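February 2, 2020
Workshop notebook, back bench. Written by Vy Đặng.

Sunday, so the building is quiet and I can use the long bench alone. Plan for the day is to finish the sorting of the food containers which we use for small parts and for the wet samples, and to decide which lids stay.

Background, for those who were away: since July we keep everything in kitchen containers bought at different times, and the lids are all mixed. On Friday Farance opened a drawer and the lid came off in his hand, and the washers went under the fridge. I found most of them. The rest I think will come out when somebody moves the fridge.

Method is simple. I wash the body and the lid in warm water with dish soap, dry with the tea towel, leave upside down on the rack. Then I try each lid on each body of the same shape. If it goes on with the thumbs only, it is a pair and gets the same number in marker on the underside. If I must lean on it with the palm, I put it in the "maybe" pile. I don't write on top of the lids any more, the marker goes away with the alcohol wipe and then we have a grey smear.

Clear bodies with the green lids are the ones I like most. You can see what is inside from the side, and the colour is easy to find on the shelf from across the room. The lid has the double ring, and the corner tab is good for opening when you wear gloves. With the older blue ones I always break a nail.
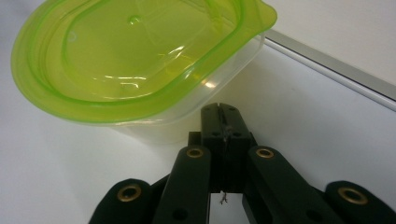
Leak check comes after the pairing. I weigh 500 g of tap water into the body, close the lid, wipe the outside, and lay it on its side on a paper towel for 70 minutes. Then I look at the towel. I first wanted to do it overnight, but Dwivedi has right when he says that nothing here stays on its side overnight, except by accident.

Results so far:
Green lid, pair 1 – towel dry.
Green lid, pair 2 – small wet spot near the flat end. I dried it and repeated, same spot. Keep for dry parts only.
Blue lid, pair 3 – the towel was soaked after a few minutes, I stopped the test. To recycling.
Blue lid, pair 4 – dry, but the lid is very stiff.

Please do not put the lids in the dishwasher on the lower rack. I believe this is what happened to pair 3, the rim is wavy if you hold it against the window.

The washers: I weighed the full lot on the kitchen scale before putting them back, 3,596 g with the container. The last entry in the book says 3,000 g, but I can't tell if this was with or without container, and the handwriting is not mine. From now please write "with box" or "without box". I put the same note on the cupboard door.

Labels. The Riltus tape holds on the clear plastic but not on the lid, it lifts at the ends after washing. So label goes on the short side of the body, facing out.

Still to do: the "maybe" pile, the round ones, and to ask Hurkwood if they sell lids separately. If yes I would order only green. The rack is full now, so the round ones must wait until tomorrow after lunch.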